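2018年3月7日
計測室 作業記録(燃料・駆動系)

件名:軽油車用燃料フィルターの流量低下試験、第4回

本日は、Shirima小型ディーゼル貨物車の燃料フィルターについて、通油時の差圧測定を実施した。前回までの3回は新品のみを対象としたが、今回は実走行品を加えた。実走行品はBamance営業所の車両から取り外したもので、提供時の整備記録も併せて受領している。記録の写しは共有棚の試験綴りに収めた。

試験条件は前回に準じた。供試燃料は2号軽油、タンク温度は室温になりゆきとし、配管の呼び径、圧力計の取付位置も変更していない。ポンプのみSkideroの旧型から現行型に交換した。交換に伴い吐出の脈動がやや小さくなったため、差圧の読み取りは以前より容易である。ただし、前回値と直接比較する場合は、この点を必ず注記すること。

供試品は以下のとおりとした。

A 新品、純正
B 新品、Bekidix製互換品
C 実走行品、純正、水抜き実施の記録あり
D 実走行品、純正、水抜きの記録なし

AとBの差は小さく、読み取り誤差の範囲を出ない。互換品の採否については購買担当から照会を受けているが、差圧のみで回答すべき事項ではなく、捕集効率の確認を待つこととする。Cは新品に対して差圧の上昇が認められるものの、整備基準の限度内に収まった。Dは流量を上げる途中で限度を超えたため、その時点で測定を打ち切った。打ち切り時の値は記録用紙の備考欄に記載している。

Dの筐体を切開したところ、濾紙の下半分に黒褐色の付着物があり、底部には水が溜まっていた。付着物は採取瓶2本に分け、1本を分析に回し、1本を保管とした。瓶の札には供試品記号と採取位置を記入済みである。水分については、車両側のタンクに由来するものか、取り外し後の保管中に混入したものか、現時点では判断できない。Ratih Majimbun氏に営業所での保管状況の照会を依頼した。回答があるまで、Dの結果を報告書の本文に載せることは控える。

午後は圧力計の校正確認を行った。低圧側は良好。高圧側の1台に零点のずれがあり、調整ねじでは戻りきらなかったため予備品と交換した。当該計器は本日午前の測定には使用していない。交換後の器番は台帳に反映済み。取り外した計器は修理依頼の棚に置いてある。

費用に関する覚書。流量試験用の軽油は、今期の残量が700リットルとなった。残る試験を予定どおり進めるには足りるが、低温始動の追加試験を行う場合は不足する。追加試験の要否は次回の打合せで決定する。軽油価格の改定が取り沙汰されているので、購入する場合は見積りの有効期限に留意されたい。

安全に関する事項。供試品の切開時に少量の燃料が床へ垂れた。吸着材で処理し、使用済みの吸着材は蓋付き金属缶に収めた。Fikri Halim氏より、切開作業は受け皿を二重にして行うべきとの指摘があり、手順書の改訂案に加える。また、燃料の付いたウエスを一般の布類と同じ容器に入れないよう、改めて周知をお願いしたい。作業衣についても同様とし、汚染したものは換気棚の下の専用容器に分けること。

未了事項

・Bの捕集効率試験。試験粉の入荷待ち。
・Dの付着物の分析依頼書。分析項目の欄が未記入。
・ポンプ交換前後の比較測定。供試品Aを用い、同一流量で行う。
・走行3,000キロ時点での中間取り外し品の手配。営業所の点検日程に合わせる。
・7月の定期報告に向けた図表の様式統一。縦軸の単位が第2回のみ異なっているため、作り直しを要する。

測定点の数についても検討した。現在は流量を16段階に分けているが、低流量側では値がほとんど変化せず、所要時間に見合う情報が得られていない。一方、限度付近では間隔が粗く、Dのように途中で超過した場合に超過点を絞り込めない。総数は変えずに、低流量側を間引いて高流量側へ振り向ける案が妥当と考える。
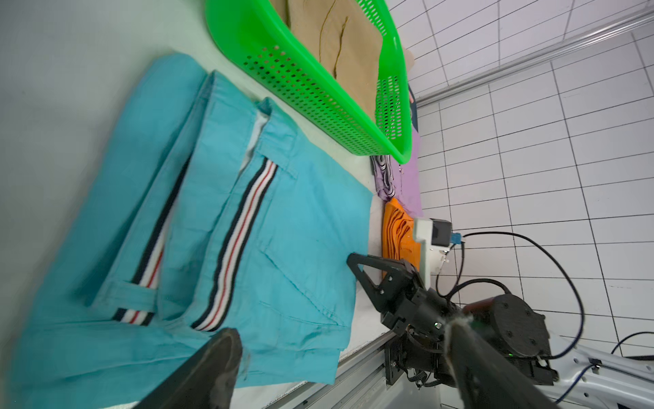

この配分の変更は、Aの再測定で支障がないことを確かめてから適用する。第1回から第3回までの記録用紙は旧配分のまま保存し、換算は行わない。新しい用紙には版番号を付し、旧用紙の残部は廃棄せず予備として綴りの末尾に入れておくこと。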